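Questions we keep getting about carbon offsets, with the answers we'd give a friend. Last changed 03/04/2021.

## Is an offset the same as not emitting?

No. If you fly to Perth and back, the carbon dioxide goes up whatever you buy afterwards. An offset is a claim that somewhere else, someone kept a similar amount out of the air, or pulled it back down, and that they did it on account of your money. Every part of that claim can be wrong. Some of it usually is.

## So are they all rubbish?

We wouldn't go that far. Capturing gas from a landfill that would otherwise vent it is fairly easy to measure, and the meter either shows gas or it doesn't. Paying a landholder to leave alone a forest they had no plans to clear is another matter. Both get sold as "one tonne", often on the same checkout page and at the same price.

## What does "additional" mean?

It means the project wouldn't have gone ahead without the offset money. Ask who decided that. Quite often it was the developer, in a report the developer paid for. A wind farm that was already financed and half built doesn't become additional when somebody starts selling credits from it.

## How long does a tree have to stay up?

Longer than most contracts say. The carbon you put out hangs around for centuries, and plenty of tree schemes promise 25 years and then go quiet. Ask what happens after a fire. A decent scheme keeps a buffer of unsold credits for losses. Ask how big it is and whether it has ever been drawn on.

## I bought through Plindari. Should I worry?

We don't tell people which seller to use, and we have no deal with any of them. We did write to Plindari in September asking for the retirement records behind its household bundle. We received a brochure. We wrote again and were sent the same brochure with a different cover. Make of that what you like.

## And Flundomby?

Slightly better. Flundomby lists its projects by name and gives the serial numbers, so you can look up your own credits in the registry. We checked 9 bundles this way and found 3 where the numbers had not been retired when the customer got the certificate. The company says that was a processing delay. It may have been, but the certificates had the word "retired" on them.
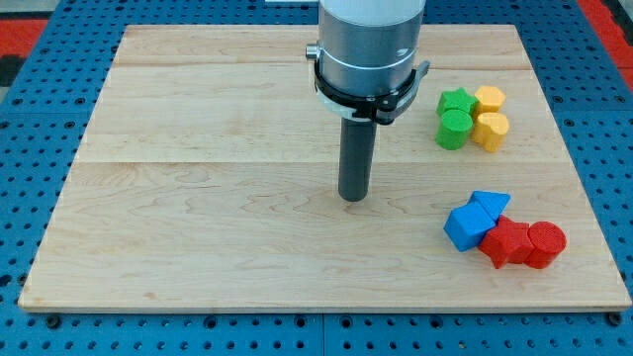

*Pale maple board on blue pegboard.*

## Does buying timber products store carbon?

For as long as the timber lasts, yes. A solid board in a house frame or a table holds its carbon until it rots or burns. Sellers get carried away with this one. We've seen a chopping board advertised as "carbon negative" with no mention of the kiln, the truck or the offcuts. If the sums aren't published, assume they weren't done.

## What about the Minja app?

Minja rounds up your purchases and puts the change toward "climate action". Its front page says up to 900 trees are planted per month. Planted is a soft word. We'd like to know how many are alive two summers on, and the app doesn't say. It also keeps a fee, which you'll find in the terms under "platform support".

## My workplace says it's carbon neutral. Is it?

Ask for three things in writing: what was counted, what was left out, and which credits were retired. Staff travel and purchased goods are the usual gaps. One reader, Pendo Were, asked her employer, Fistska, and found that its claim of 1,139 tonnes covered electricity and nothing else. The claim was correct as far as it went. The banner in the foyer didn't mention how far that was.

## What is a fair price per tonne?

There isn't one figure. Very cheap credits deserve a hard look, as it costs real money to run a project and audit it properly. Dear ones deserve a look too. Some of the priciest we've come across were ordinary credits with a nicer certificate.

## Do you ever buy them yourselves?

Sometimes, for trips we couldn't get out of. We treat it as a donation and don't subtract it from anything. Our own emissions page shows the full number with no offsets taken off.

## What would you do with the money instead?

Fix draughts first. Then look at the hot water system, especially if it's old and running on gas. Neither comes with a certificate, but the change should show up on your bill, and you can check it against last year's without asking anyone's permission.

## Can I send you a certificate to check?

Yes, but cover your address and payment details. We need the serial number, the registry name and the date of purchase. If there's no serial number on it, go back to the seller before you write to us. We can't trace a credit from a picture of a leaf.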